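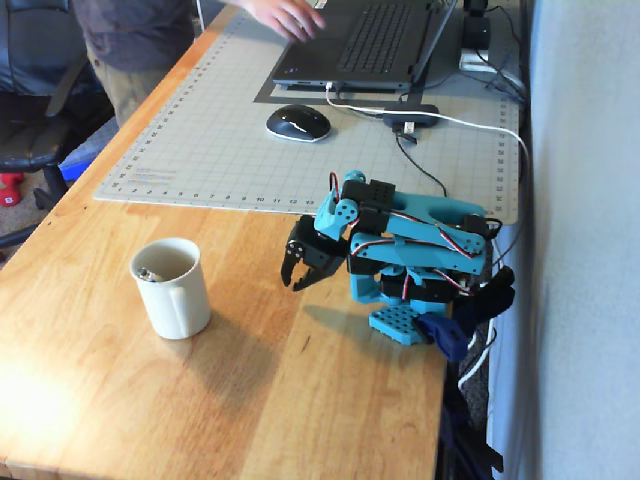

I held out against a cutting mat for years, thinking they were only for quilters, and now I wouldn't give up the big gray one that covers the back half of my desk. It takes the laptop, the mouse and whatever I happen to be trimming, and the honey-colored wood underneath stays as nice as the day we brought it home. The numbers along the front edge get used far more than I ever expected, too (shelf paper, gift wrap, the hem on a pair of curtains!), and I hardly ever go hunting for a ruler.

A mug is the other thing I'd tell anyone to keep within reach, a plain white one with a handle, for the little metal bits that would otherwise roll off and disappear into the rug. Mine gets emptied every Friday, or most Fridays, anyway.

Now, about cleaning. Lukewarm water, a drop of dish soap and a soft cloth, and go gently along the grid lines. Never hot water, and please don't leave your mat in the car in June, which is how my friend Marjorie Bloxham's ended up shaped like a potato chip. Dry it flat for 20 minutes before it goes back on bare wood, and wipe the desk while you wait.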